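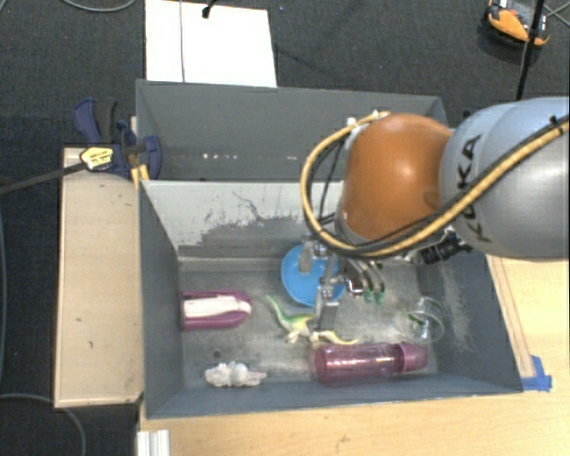 Tindura Lidded Storage Tote, 20 gallon

Everything in your house that has no home of its own will end up in one of these eventually, so it may as well be a decent one. The Tindura is our plain gray tote for garages, playrooms and that closet you open with one shoulder braced against the door.

Tomomi Koyama drew the first version for her own hallway and has been adjusting the lid ever since. The current lid snaps down at four points and will come off in one pull, even if you're holding a phone in the other hand. The previous lid needed two people and some language.

The walls are nearly straight all the way down. Tapered totes nest beautifully in the store and then rob you of a good strip of floor for the rest of their lives. Ours don't nest. We've had letters.

Details

Color: gray. We tried a cheerful green in June and sold four.
Lid: included, same gray
Handles: molded, wide enough for winter gloves
Stacking: up to 4 high with lids on
Cleaning: garden hose, dish soap, patience
Warranty: 10 years on the tote, 4 on the lid latches

Fits the Oshima shelf unit, two per shelf. It does not fit the older Tokell rack, whatever the Tokell box says. Measure first.

What people ask

Can I sit on it? Umut in our warehouse eats lunch on his every day. We still recommend a chair.

Are labels included? You get a sheet of 20. One of them says "Misc." and you'll want more of that one.

Do you sell replacement lids? Yes, under Spare Parts. Over 900 of them went out last year, mostly to people who had backed over the first.

Ships flat? No. It's a tote.

Page updated May 30, 2019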